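What the Tablecloth Kept

The oilcloth on the kitchen table at Jurow came with the house, and the house was built in 1949. Three families had wiped it down before anyone thought to replace it, and when it finally came off there was another one beneath, green check, stuck fast at the corners.

Wipeable table coverings never really left Australian kitchens. They went out of the magazines, then came back under new names. At Prukidham, a homewares shop on the main street of Pakmont, the rolls stand along the back wall and are sold by the metre. There are 16 patterns in stock at present, mostly fruit, gingham and hearts. Lemons sell best in summer.

Most of what is sold now is PVC on a fabric backing. True oilcloth was cotton or linen coated with boiled linseed oil, and it cracked along the folds if it was put away in a drawer. The modern sort handles tea and jam well enough. Turmeric is another matter, and so is ballpoint.

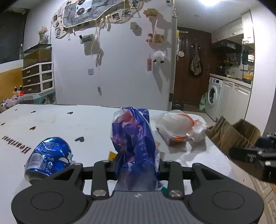
A reader in Pakmont wrote to say that bicarb and a damp cloth will shift most marks if you get to them the same day, and that bleach had taken the colour clean out of her mother's cloth.

Price depends on the backing. The shop's flannel-backed range, made by Fung, costs $90 for a length to fit a table for eight, and it lies flat without clips. Cheaper cloths have a thin woven backing and tend to slide. Either kind should be stored on a cardboard tube, pattern side out, and kept away from the heater.

The next delivery of rolls is due in May.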